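Speaker notes, internal methods day, January 30, 2021
Talk: Two ways of showing a task, and what each one costs

**Opening (2 min)**

Start with the question Clendden sent us: hand guiding or remote control for a pick-and-place job with two arms? Say early that we use both. The talk is about where each one fails.

**Hand guiding**

- Operator holds the wrist, arm in gravity compensation. Paths are smooth and new staff pick it up in a morning.
- Two arms need two people, or one person doing the arms in turn. Timing between the arms is then lost.
- The operator's hands get into the camera views. In October we had to drop 94 recordings on the Ostapchuk cell for this alone.
- Joint friction hides in the data. The arm repeats the path slower than it was shown.

**Remote control**

- One operator, both arms, leader handles at a separate desk. We use Wirier for the link and log at 26 frames a second.
- No touch feedback. Operators close the gripper too far and then wait to be sure – the wait ends up in the training set.
- They work from the screens only, so the views decide what can be shown at all. Spend time on this point.

**Simulated bench (Celent)**

- Same handles, rendered arms. Up to 1,000 demonstrations before we book the real cell.
- Reset is a key press. On the real cell it is a walk round the guarding.
- Contact is the weak part. Do not oversell it.

**Pictures – leave up, talk over them** 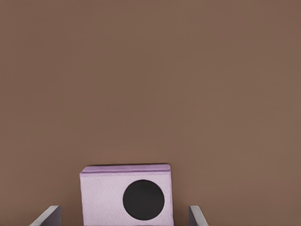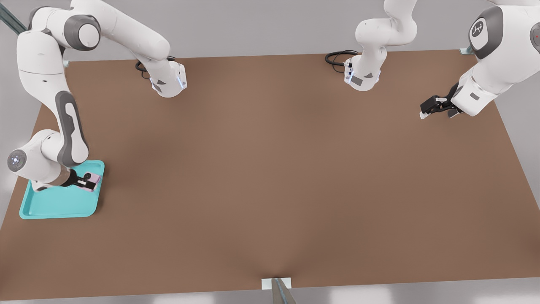
All rendered, all from the simulated bench.

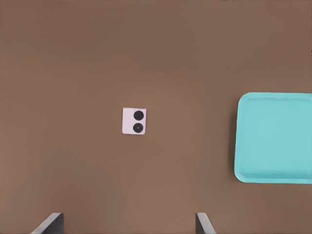
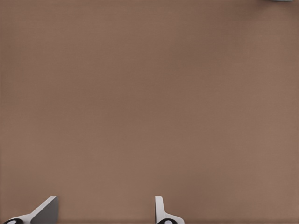 Volodymyr Semeniuk objected at the dry run that the simulated set teaches bad habits. His view is that operators who learn on a bench with a free reset stop correcting their mistakes; they throw the attempt away and begin again, so the policy never sees a recovery. He would rather have fewer runs and keep the clumsy ones. Give him the floor if he wants it.

Reply if asked: we now keep any run where the operator recovers without a reset, and tag it. The 3,000 runs from before the tag was added have not been relabelled.

**Questions likely to come up**

- Mixing both kinds of data in one set: possible, but resample to the same rate first and record the method for each run.
- Operator fatigue: change over every half hour.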